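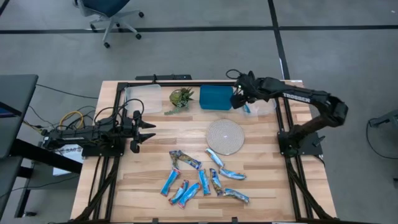
The table and both arms, left gripper open.

Cantero Books -- editorial meeting
Minutes, June 24, 2019

Present: Selma Vasić (chair), fiction editor, rights, publicity, production (taking minutes). Apologies from sales, who sent comments by email.

Minutes of the last meeting
Agreed, except that the line "everyone loved the opening" in the item on the Rulturden novel should read "some of those who had read it liked the opening". Production had not read it at that point and did not wish to be recorded as loving it.

The Rulturden novel
The fiction editor reported on the new draft. It now runs to 213 pages in typescript. A young archivist finds a bundle of letters in a monastery at Rulturden and becomes convinced that a lost queen of the salt roads was a real person. The present-day story and the queen's own story alternate by chapter.

Selma asked whether the queen's chapters are meant to be what happened or what the archivist would like to have happened. The fiction editor said the author wanted that left open. Selma said she had no quarrel with leaving it open, but in the current draft it reads as if the author had not decided, and a reader who has paid for a hardback will notice. Rights disagreed and thought the doubt was the best thing in it.

Production queried the letters. They are supposed to have lain in a damp cellar for centuries and yet the archivist reads them straight through on the night she finds them, by torch, in a language she is said in chapter four to know only slightly. Fiction editor to raise with author. It was raised last time as well and the reply was that readers do not mind. Nobody present could say where this is known from.
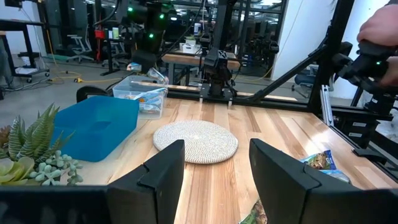

The grandfather was discussed at some length. He dies before the book opens but has left notes, a key, a ring and a map, and turns up in dreams to explain the notes. Publicity felt he was warm. Selma felt he was doing the archivist's job for her, and asked for the dreams to go. Agreed to ask for the dreams to go and to let the author keep the map.

The rival scholar was passed over quickly. He is charming until he is needed to be wicked. The fiction editor says this is fixed in the next draft, which has not been seen.

Comparison titles
Sales had sent a list of over 20 books the novel could be compared with. Publicity read it out. It was pointed out that a book like all of these is not like any of them, and that several sold badly, including two of our own. List to be cut down to two. Sales also wants "spellbinding" in the catalogue copy. Not agreed. We used it in the spring and on the back of the cookery memoir.

Jacket
Three roughs from the Oltico studio were passed round. All show a woman from behind, walking towards something. Selma asked whether the designer had been given the manuscript or only the sales sheet. Production believes the sales sheet.

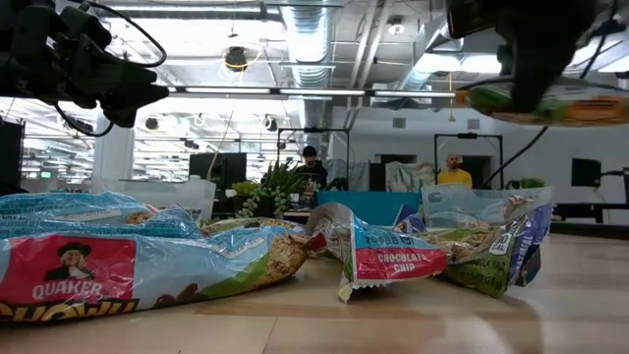

The title was hard to find on every one of the roughs. The lettering is thin gold over a pale desert sky, and in the smallest version, the one most people will meet first, it goes altogether. The studio's note says this creates intrigue. Production pointed to the Quaker Chewy bag on the table, which is badly crumpled and still gets its name across, white letters under a man in a dark hat on a red panel. Rights said a literary novel is not a granola bar. Production accepts this but would like to be able to read the title. Studio to be asked for a stronger type treatment and for the woman to be left off at least one version.

Rights
An approach has come from Hekora about translation. No figure was mentioned in their letter, though the word "passionate" was, more than once. Rights is hopeful. Selma asked that nothing be said to the author until there is an offer in writing, given what happened with the lighthouse book.

Historical note
The author proposes a note at the end stating that new evidence supports the queen's existence. Asked what the evidence was, the fiction editor said a lecture. It was agreed that the note may say what the author made up and what she did not, and that it will be shown to someone who works on the period before it is set. Rights thought this would spoil it for some readers. Noted.

Schedule
The catalogue says spring. Production does not believe spring unless the final draft is in by the end of July, and would like it minuted that this was said. The fiction editor is confident. She was confident about the last one.

Any other business
Publicity wants a reading group guide with questions in the back. Deferred. The ring in chapter nine is silver and in chapter fifteen it is gold -- fiction editor to check.

Next meeting in July, after the draft comes in or fails to.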